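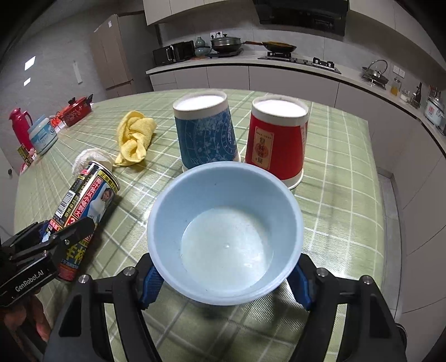
How does a gripper hold a bowl?

A gripper is a kind of hand with 2 fingers. Your own hand feels when a bowl begins to slip, but a simple gripper does not feel this. So the pads on its fingers are very important.

At Jirance, Wahyudi Sutanto compares soft pads and hard pads. He lifts the same bowl 50 times with each kind — 100 lifts in all. After every lift he writes down if the bowl slipped.

Try it at home! Lift a plastic cup with only two fingers. Then put on a rubber glove and lift it again.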